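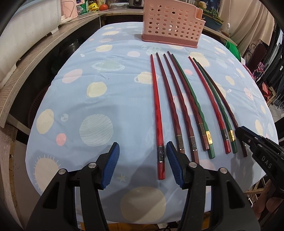 ¿En qué serie empezó Binta Adebisi antes de dedicarse a cantar?

Empezó en Kurncombe, la serie juvenil de la familia que heredaba un faro, donde hacía de la hermana pequeña. Tenía siete años cuando la eligieron y se quedó hasta el final.

Publicado por Adaeze Lawal

Hola a todos, y perdonad si ya se ha hablado de esto. Mi hija y yo hemos vuelto a ver la serie entera (¡qué recuerdos!) y ahora ella quiere saber si Binta cantaba de verdad en el capítulo del festival o si la doblaban. También nos gustaría saber por dónde empezar con sus discos, que yo le perdí la pista hace años.

Thabiso Visser

¡Qué alegría leer que alguien la sigue viendo! La voz es suya, y se le nota un poquito nerviosa en la segunda estrofa, que para mí es lo más bonito del capítulo. Antes había sido bailarina en las giras de Musa Ugwu, y de ahí le viene esa manera de moverse mientras canta.
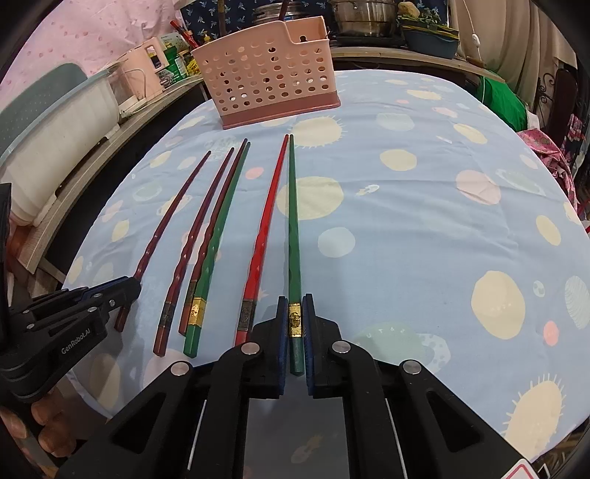
En cuanto a los discos, yo empezaría por Sturncombe, que es el más alegre y tiene dos canciones que a tu hija le van a sonar de la serie. Después pasaría a Ziltlow, más tranquilo, de esos que se escuchan mejor por la noche y con tiempo. A mí me costó entrar, lo reconozco, y ahora es el que más pongo. Si os gusta verla en directo, buscad el concierto de diciembre, donde canta casi todo al piano y cuenta anécdotas del rodaje entre tema y tema.

Parveen Abbasi

Yo creo que sí la doblaban en los primeros capítulos, pero no me hagas mucho caso. El disco bueno es Shehu.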